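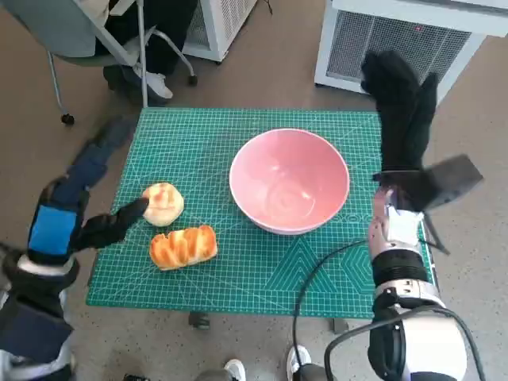
Border Policy in the Election Manifestos of a Governing Party: The Case of Irkholm

Project report, Department of Political Studies
Submitted by Dwynwen Gethin

1. Purpose of the Project

This report examines how the governing party of Irkholm presented border security in two successive election manifestos, and compares those commitments with the spending and legislation that followed. The first manifesto was issued when the party was in opposition. The second was issued at the end of its first full term in government. The project asks whether the change in language between the two documents was matched by a change in policy.

The eastern boundary with Brikalari was chosen as the focus. It is the longest land border in the country and the only one with a disputed section, the Tak valley. Both manifestos mention the valley by name.

2. Sources and Method

The project used the full text of both manifestos, the published budget statements for the intervening term, and the records of the Defense Committee of the lower house. A total of 47 committee sessions were read. Closed sessions are listed in the record by title only and could not be used.

Each manifesto statement on the border was entered in a coding sheet and placed under one of the following headings: troops and posts, roads and supply, diplomacy, or general statement. A statement was coded as a commitment only when it named an action that could later be checked. Statements of intent, such as "our borders will be respected," were coded as general.

All statements were coded twice, with an interval of 2 weeks between the first and second readings. Where the readings differed, the statement was returned to the project supervisor for a decision.

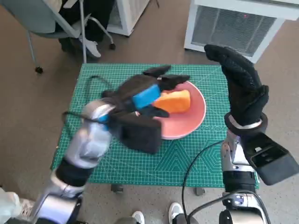 Figure 1. Plate and gloved hand over the green mat.

3. Findings

3.1 The manifestos

The opposition manifesto contains 9 commitments on the eastern border. Most concern roads and supply, and the chapter opens with the promise of an all-weather road from Andden to the Tak valley. The tone is critical of the previous government, which is accused of leaving border posts without winter stores.

The second manifesto gives the subject a longer chapter and places it first. The greater part of the text, however, falls under the heading of general statement. The Andden road is described as "advancing." No completion date is given, although the earlier document had set one.

3.2 Budget and committee records

Capital spending on the eastern border rose in the first budget of the term and fell in each budget after it. By the final year, 60 percent of the amount set aside for the Andden road had been spent. Committee members from both sides asked for an explanation on several occasions. The written replies refer to land purchase and to the short building season.

Diplomatic contact with Brikalari receives little attention in either manifesto, yet it takes up a large share of the committee record. The agreement on joint patrol notices, signed in February of the third year, does not appear in the second manifesto at all.

4. Limitations

The study covers one party and one border. Spending on intelligence is not published, and some border work may be recorded under other ministries. The coding headings were drawn up for this project and have not been tested on other manifestos.

5. Further Work

A later study could apply the same coding sheet to the opposition manifestos of the same period. Interviews with former members of the Defense Committee would also help to establish why the patrol agreement was left out of the campaign. The coding sheet and the list of committee sessions are held with the department copy of this report.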